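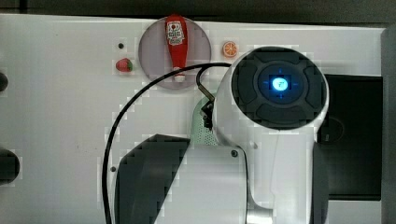 Site managers who took part in the summer trials of the new Flesterus lime mortar asked for one thing above all, according to Bralex: a mix that bricklayers could trust through long, dry afternoons without wetting down every course twice. The company today confirmed that the product will go on general sale to the building trade in October.

**Bralex to supply Flesterus mortar for hot weather masonry work**

Bralex, a supplier of mortars, renders and masonry repair products, has added Flesterus to its range for contractors working on solid brick and stone walls. The mortar is a pre-mixed natural hydraulic lime product intended for laying, pointing and repair. It is made at the company's Vundivine plant, where a second mixing line opened earlier this year.

High temperatures and drying winds draw water out of fresh mortar before it has had time to cure. The joint may then turn weak and dusty at the face, and the bond with the brick can suffer. Flesterus has been graded to hold its mixing water longer than the company's standard lime mortar, which remains available.

The trials covered 13 sites, most of them garden walls, farm buildings and older houses under repair. The largest was the Wieser granary, a stone building dated 1749, where contractors repointed the south and west walls over a period of nine weeks. About 3000 bags were used across the program.

"We wanted to see this mortar on real walls, in the hands of people who lay brick for a living," a Bralex spokesperson said. "Their comments led us to change the sand grading once and the mixing instructions twice."

Bralex reminds contractors that no mortar removes the need for good site practice in warm weather. The company advises the following:

- Store bags and sand in the shade.
- Dampen porous bricks before laying - they should not be dripping.
- Start on the shaded side of the building and follow the shade through the day.
- Mix only what can be placed in one session, and do not add water to mortar that has begun to stiffen.
- Cover new work with damp burlap, held clear of the face, and mist it as needed.

Flesterus will be sold in three shades - buff, gray and off-white - through existing Bralex stockists. Sample bags and technical data sheets may be requested from the trade desk. Training sessions for contractors will be held at the Vundivine plant, beginning at 8 a.m., and places can be reserved through any stockist.

**About Bralex**

Bralex makes and supplies lime mortars, renders and repair products for new and traditional masonry. Its technical team advises contractors and building owners on product selection and site use.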